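Tiburcio Manríquez had the laptop, so he had the say. Odair Cavalcanti stood by the wall with the Buralum club's score sheet and kept his hands in his pockets.

"Potato again?" Odair asked.

"Potato until it's right."

They had entered the Grindora Cup in November, team 29, kitchen class. Last year the club had come ninth, and Odair still had the letter. 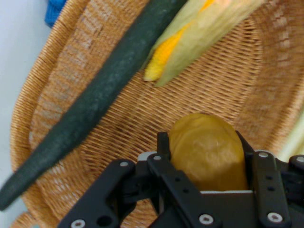
*The potato, between the fingers, over the basket.*

Tiburcio watched the wrist view and said nothing for a while. He had changed one number in the grip file that morning and hadn't told anyone which.

"Siliņa says we should do the corn first," Odair said.

"Siliņa isn't driving."

"She wrote half of it."

He let that go. The celery and the pepper didn't worry him. It was the potato he dreamt about – that, and the judges.

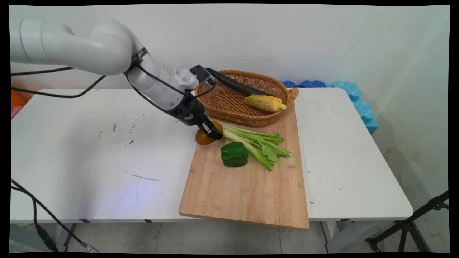

*At the corner of the chopping board.*

"Lower," said Odair.

"I know."

"I'm only saying."

Tiburcio put his finger on the key and left it there. Out in the corridor someone was calling for Siliņa.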